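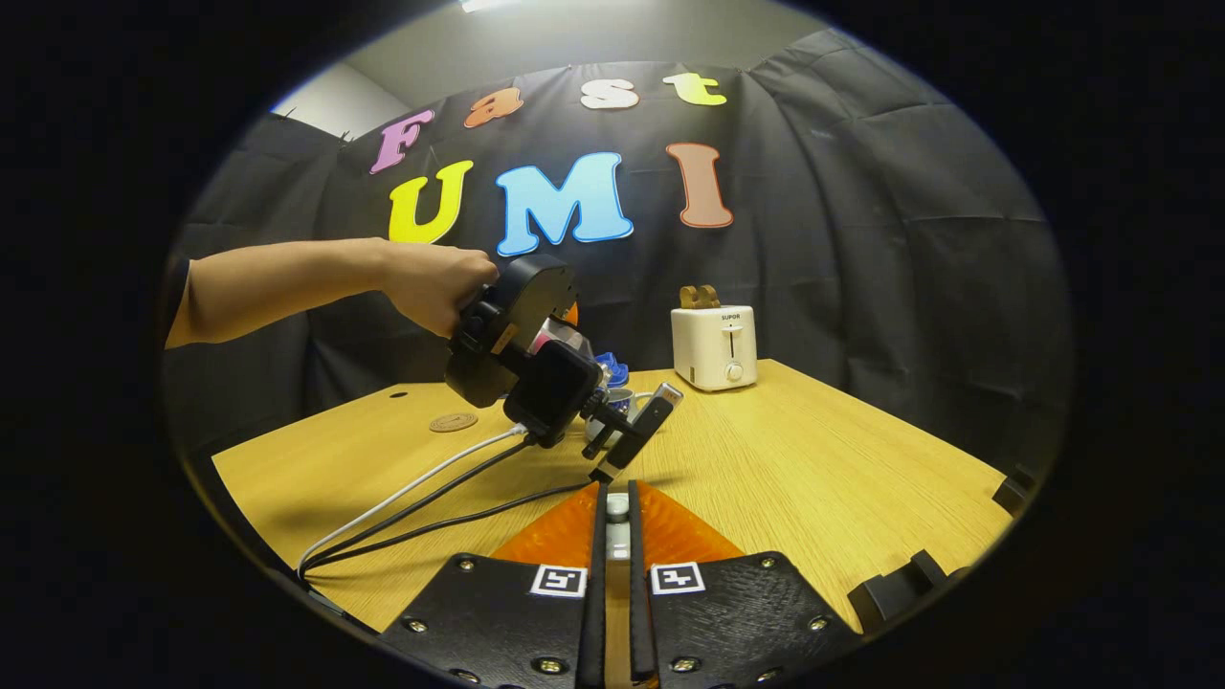
So where has the grant money gone since the last report? Mostly into the second gripper and a better set of fingers, with $190 still in the account out of the $300 you gave us.

The long version: I've been building these in the shared shop at Jernance on weeknights, and the first gripper ate most of the fall. The second one went together in 8 evenings (I had the Mbeki drawings marked up properly by then, what a difference!). I did strip a thread on one jaw plate and had to redo it, so that's where the extra box of screws on the receipt comes from.

Fingers are the fun part. The first pair from Kulix was too stiff and kept kicking small things across the bench. The softer pair bends nicely around a cup handle, and I'm very happy with them. I still want to try a thinner rib before I order more.

Cables are my big headache. They tug on your wrist when you reach, and I've lost the connection 2 times in the middle of a long recording. I've asked Dovus for a right-angle plug and some lighter cable, which should come to less than the shipping (sigh).

Plan for November: fix the cables, write up the parts list so the other members can build their own, and start on the toast-and-coffee routine with both grippers. Receipts are in the shared folder, except the one for the springs, which I'm still hunting for.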